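# About Willness

Willness makes and sells bed linen for children and adults from a shop and sewing room on Toretti Street in Prelbridge. Hongjun Dai started the business with two machines and a cutting table. We now have 10 people on the payroll, most of them sewing.

Our sheets come in standard US sizes, and we also cut to order for bunk beds, campers and older bed frames that don't match anything in the stores. Send us the length, width and mattress depth. Custom orders usually ship within 10 working days, a little longer in August.

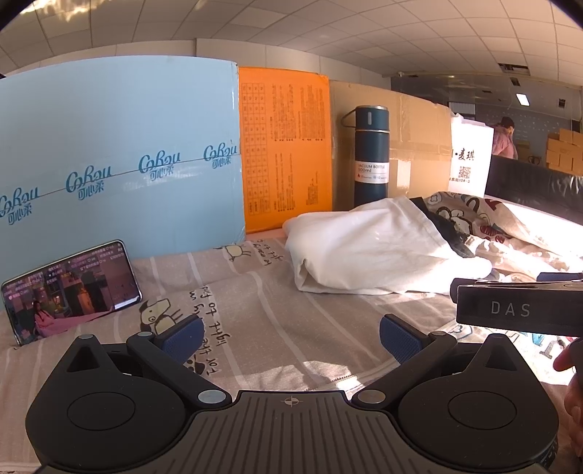
Mārtiņš Kazlauskienė runs the sewing room and checks custom orders before they are packed. If a seam fails in the first year, mail the piece back and we will repair or replace it. Repairs on older pieces are charged by the hour.

Last year we filled 1,154 custom orders. We also supply the Poon guest houses, which reorder pillowcases every spring.

The shop is open Tuesday through Saturday, 10 to 5. Parking is behind the building, off the alley. Fabric remnants are sold by the pound on Thursday mornings, cash or card. For wholesale pricing, ask for Hongjun at the front counter.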